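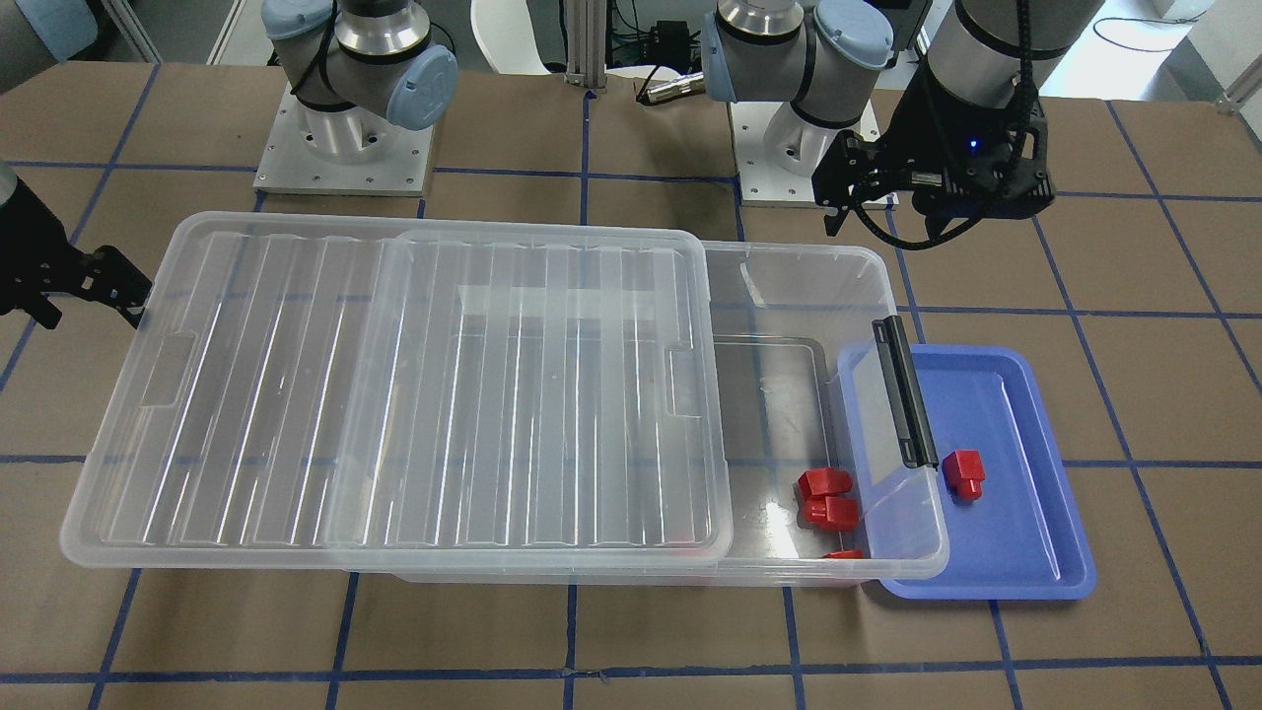 Eine Deckelbox (auch Klarsichtbox oder Lagerbox) ist ein rechteckiger Behälter aus Kunststoff mit abnehmbarem Deckel, welcher im Haushalt, in Werkstätten und in Schulen für die Aufbewahrung von kleineren Gegenständen verwendet wird. Sie unterscheidet sich von der Kiste durch die durchsichtigen Wände und von der Schale durch die Höhe und den Deckel. Flache, lange Formen sind für Bausteine und ähnliche Teile üblich. Der Deckel muss zum Einlegen nicht immer ganz abgenommen werden: Wird er zur Seite geschoben, entsteht an einem Ende eine Öffnung, unter welcher die roten Blöcke erreichbar liegen. Häufig steht neben der Box eine flachere Schale, wie die blaue mit den runden Ecken, aus der man einzelne Teile umräumt.

Geschichte

Vorläufer der Deckelbox waren Behälter aus Blech und Pappe. Die Firma Okoth in Lakska stellte ab 1948 Vorratskästen mit lose aufliegendem Deckel her, zuerst für Nähereien. Unter dem Namen Pundus kam später eine Reihe in durchsichtiger Ausführung dazu. Die Sammlerin Xiomara Okafor hat 40 Modelle dieser Reihe zusammengetragen, welche im Heimatmuseum Idum jeweils im Oktober gezeigt werden.

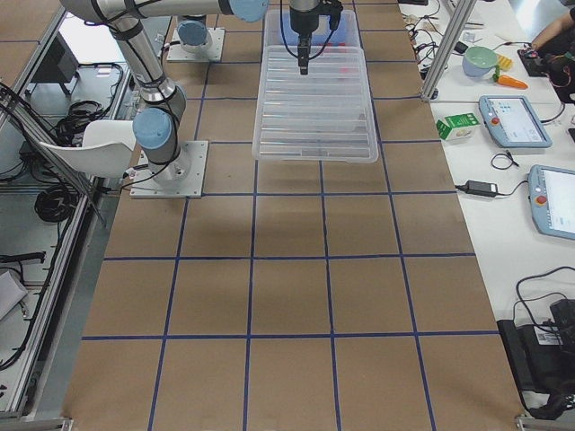 Der Deckel wird meistens aus dem gleichen Kunststoff wie der Körper gefertigt. Damit er sich bei großer Länge nicht durchbiegt, erhält er Rippen, die parallel über die Fläche laufen. Diese Rippen vermindern allerdings die Durchsicht. Eine Box mit klarem Deckel wirkt dann von oben milchig, und vom Inhalt bleiben nur schwache rötliche und bläuliche Töne zu erkennen. Für eine schnelle Suche ist deshalb der Blick durch die Seitenwand günstiger, oder man beschriftet den Deckel.

Verschluss und Griffe

An den kurzen Seiten befinden sich bei vielen Modellen Griffmulden oder Laschen, bei einigen auch Klappverschlüsse aus einem anderen, oft dunklen Kunststoff. Die Laschen sollen erst geschlossen werden, wenn der Deckel an allen Seiten aufliegt.

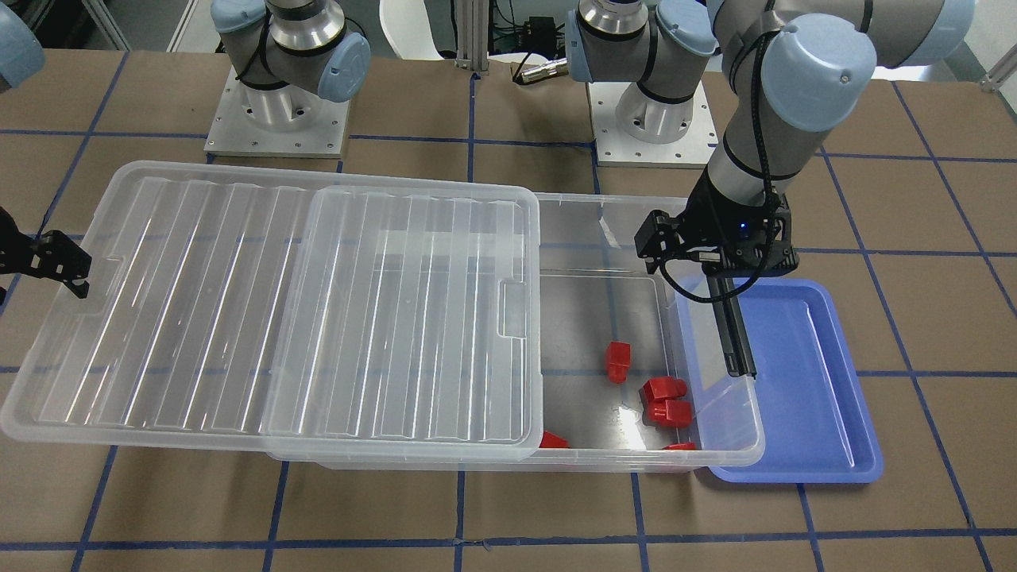
Klarsichtbox mit geripptem Deckel, rechtes Ende offen

Einräumen

Schwere Teile legt man zuerst ein und verteilt sie über den Boden. Gleichartige Teile bleiben zusammen in einer Box.

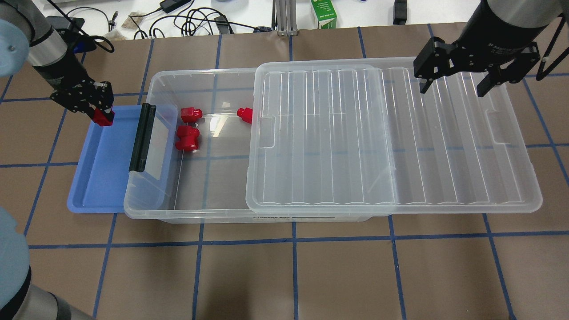 Rote Kunststoffteile im offenen linken Teil der Box, vorne unten das Produktetikett

Das Etikett des Herstellers kann nach dem Kauf abgezogen werden. Kleberreste entfernt man mit Speiseöl und danach mit warmem Wasser und Spülmittel.

Siehe auch: Schütte, Stapelkasten, Tablett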